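Mestard Community Help > Motion planning and control > Two-arm setups

Planner takes forever (or gives up) when both arms have to reach the mug tree

Asked Sat 28 December - tagged: planning, collision-objects, dual-arm, perception

Hi all, first post here so go easy on me. I'm running two arms on one tabletop with Mestard as the planner and Trirach doing the object poses. The job I'm working on is simple enough to say out loud: take a mug off the tree, hand it to the other arm if it's on the wrong side, set it down on the mat. Grasping is fine. What's killing me is the planning step before the grasp.

With one arm active and the other one parked, I get a plan in 192 ms, nice and repeatable. The minute I ask for both arms at once, with the left going to one mug and the right going to the other, it either chews through the whole time budget and returns NO_SOLUTION, or it returns something awful where the right arm swings way up over the oven and comes back down on the mugs from the far side. It's a legal path, I guess. I don't want to stand near it.

Stuff I've tried so far:

Raised max_iterations from 281 (which is what came in the config I inherited) to 500. Fails slower now.

Turned off self-collision between the two arms, just to see. It plans instantly, so I know the goals themselves are reachable. Obviously I turned it back on.

Shrunk the padding on everything from 3 cm to 1 cm. That helped a little, maybe one run in four goes through.

Swapped which arm goes for which mug. Worse, as you'd expect.

My layout, so you can see what the planner has to deal with:

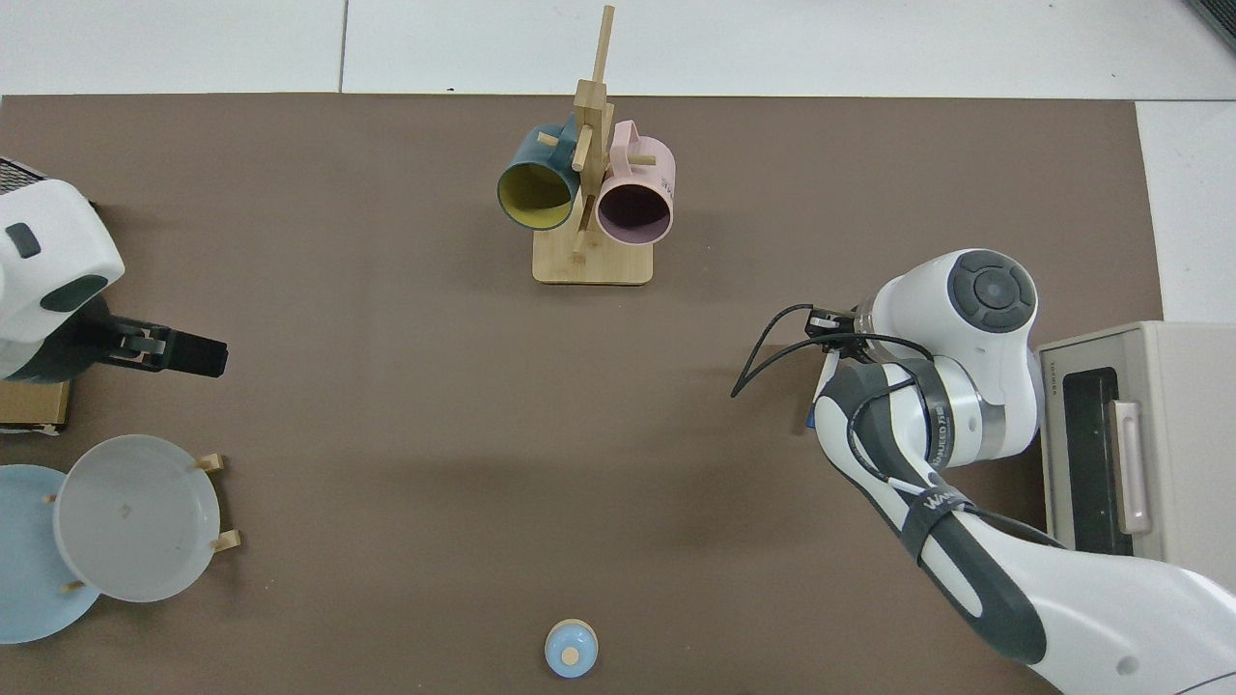 Table as it stands today. Both mugs on the tree, plates over on the left, oven on the right.

The collision scene is built automatically from Trirach's output. Every detected object becomes a box and the boxes get pushed to Mestard at startup. I've got the mug tree as one object (post, pegs and both mugs together, since that's how the detector segments it), the plate rack with its plates as another, the oven, the little blue container at the front, and then the two arms from their own models. The cables on the right arm aren't modeled at all.

My guess is that the middle of the table is just too crowded once two grippers are in there, but when I look at it with my own eyes there's a ton of open mat. So is this a tuning problem, or am I building the scene wrong? I'd rather not move the furniture because the layout matches another bench we have over in Wadport, and I want the same config on both.

3 answers

Answer 1 (accepted)

You're building the scene wrong, but in a way that pretty much everyone does the first time, me included!

Look at what you said about the mug tree. Post, pegs and both mugs, all one box. Now think about what that does. The box has to be wide enough to hold both mugs, and it's solid. So your two goal poses have the fingers inside a collision object. Mestard will let you plan to a goal inside an object if that object is on the arm's allowed contact list, and I'd bet your grasp routine adds "mug_tree" to the list for whichever arm is active. That's why single arm works. In two-arm mode the allowed list isn't merged, it's whatever got set last. So one arm is allowed to touch the tree and the other one isn't, and the planner spends its whole budget hunting for a goal that can't exist. When you do get a path it's probably found a sliver at the side of the box where the padding lets it sneak in, which would also explain why cutting the padding helped some.

What I'd do, in this order:

1. Split the tree. Base is a flat box, post is a thin cylinder, each peg is a small cylinder, each mug is its own object. Trirach has a parts option (split_rigid) that gets you most of the way. If it won't separate the pegs, hand-write them as offsets from the base. The tree doesn't change shape, so you only have to measure it once.

2. Set the allowed contacts per arm, not globally. Left arm may touch left mug. Right arm may touch right mug. Neither one may touch the post.

3. Put your padding back. I'd go 2 cm for the oven and the plate rack, and 5 mm for the pegs. Padding is per object, a lot of people miss that.

4. Add the cables. A fat capsule along the forearm and another out past the wrist is plenty. If those loops of yours hang out as far as they look like they do, sooner or later one of them is going to find a peg, and your planner will swear everything was clear.

I have a similar bench and splitting the rack took my two-arm planning from hopeless down to 426 ms. Your numbers will be different but it should at least finish every time.

About the scary swing over the oven: add a soft cost on elbow height for the right arm. It's elbow_height_weight, start at 0.2 and creep up. Don't do it as a hard limit or you'll be back here with a new NO_SOLUTION question :)

Comment from the asker: It was the contact list. I printed it before the plan call and only the right arm had mug_tree on it. Split the tree by hand (the parts option glued one mug to its peg) and both arms plan now. Still have to do the cables.

Comment: For the mug that gets glued to the peg, try a second view from lower down. From straight overhead the handle and the peg kind of merge.

Answer 2

Have you considered not moving both at once? I went down this road last February and ended up just planning them one after another, with the first arm's path treated as a moving obstacle for the second one. Wong's scheduler does this out of the box and it plays OK with Mestard if you convert the timestamps. You lose a bit of cycle time. For taking mugs off a tree I doubt you'd care - for the handover you'll need real two-arm planning anyway, so maybe this only solves half of it.

One warning, the order matters. Send the arm with the longer reach first or the second one tends to get boxed in.

Answer 3

same problem here, bump iterations to 5000 and go get coffee

Comment: This won't help if the goal is in collision. It'll just fail at 5000.

Comment: worked for me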